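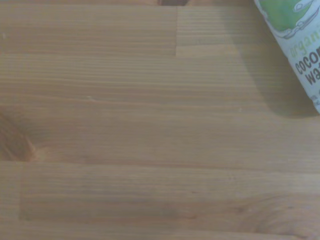 Coconut water on a pale wooden tabletop.

The Ballot You Write Yourself

The line outside Drondaletti Hall started before the doors opened, which in Grakesberg is a thing that happens for pancake breakfasts and pretty much never for government. People had strollers. People had dogs. One kid had a poster for a skate ramp, drawn in marker, with the ramp about twice as tall as the building next to it, and he showed it to every single person who walked past. I loved him immediately.

They had come to vote on how to spend a slice of the city budget. It's a small slice, carved out of the capital fund each spring, and residents decide where it goes from start to finish. They pitch the ideas, turn them into real proposals with real price tags, and then vote. The city council agreed in advance to fund whatever wins, in order, until the money is gone.

The idea has been tried in cities big and small, and it goes by the mouthful of a name "participatory budgeting." In Grakesberg everybody just calls it the People's Ballot. I spent most of March following it, and I came away wanting one where I live!

It begins with the idea boxes. There's one at the library, one at the bus depot on Lorente Street, and one bolted to the wall of the laundromat in Rikow, the neighborhood down by the old rail yard. You can also send in an idea online, but the paper slips are much better reading. This year's boxes gave up more than 200 of them. Fix the crosswalk by the school. More benches. Benches with backs. A bench, singular, in front of the pharmacy, "for my mother." Somebody asked for a waterfall.

Then comes the part I expected to be dull. Anyone who wants to can join a working group, and the groups meet in the evening for six weeks to sort through the slips. They throw out what the city can't legally do, combine the repeats, and sit down with staff from public works to figure out costs. I went to four of these meetings and would happily have gone to more. At one, a long and very good argument about drainage ended with two complete strangers deciding to go look at a culvert together, at night, with their phones as flashlights.
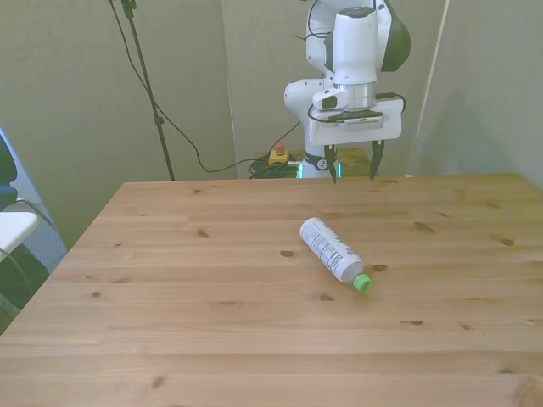 It was the first time anyone at city hall had asked me what a thing should cost and then waited for the answer, one Rikow resident told me on the way out of that drainage meeting, adding that she had lived in town for most of her life and had never before learned who was in charge of the storm drains.

She has a point about Rikow. For years it had the lowest turnout in town, and the usual explanation was that folks down there didn't care. Look at the ballot, though. Of the 23 proposals that made it to the final list, more came out of the Rikow box than out of any other. The neighborhood wanted lights along the rail path, a covered bus stop, and a small fund that would hand out grants of up to $2000 for block projects with hardly any paperwork. These were specific, sensible requests, and they had been sitting in people's heads for a long time.
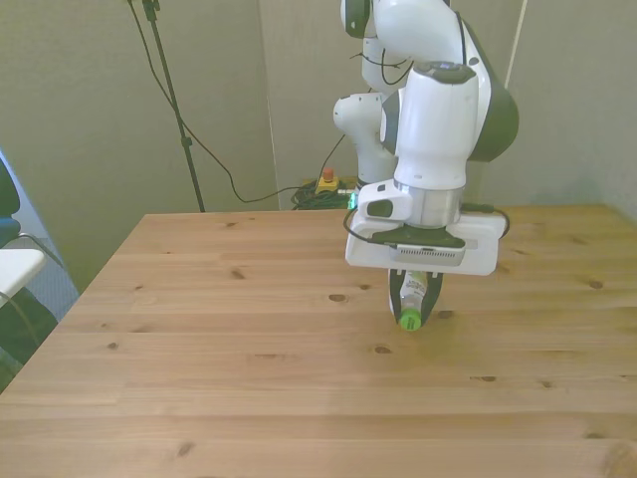 A small plastic bottle, held upside down.

The rules help. You can vote if you live in Grakesberg and you're 14 or older. You don't have to be registered for anything. You pick up to five projects, and voting stays open for nine days, with a table at the hall and another that moves around. I caught the moving one outside a grocery store at 7 a.m., where night-shift workers were filling in ballots on the hoods of their cars.

It isn't perfect, and the people who run it will tell you so before you can ask. Last year's winning playground is still a fenced patch of gravel, held up by a bidding problem. Some council members worry that the loudest block gets the money, and a few of the working groups were short on renters. The organizers want childcare at every meeting next time and ballots in more languages. I hope they get both.

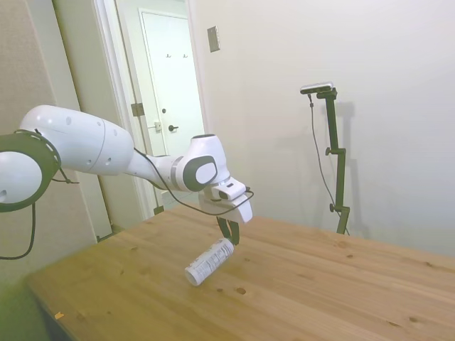 White can over a light-brown wooden table.

On the last night the ballots were counted at long tables in the hall, with the doors open so that anyone could come in and watch. Plenty did. The total was 1508, a record for the program, and when it was read out there was a cheer you could hear from the parking lot. The rail path lights came in first. The covered bus stop made it, and so did the block grants, and so did the bench with a back in front of the pharmacy.

The skate ramp missed the cut by one place. Its designer was already asking when the boxes go back up. The answer is October.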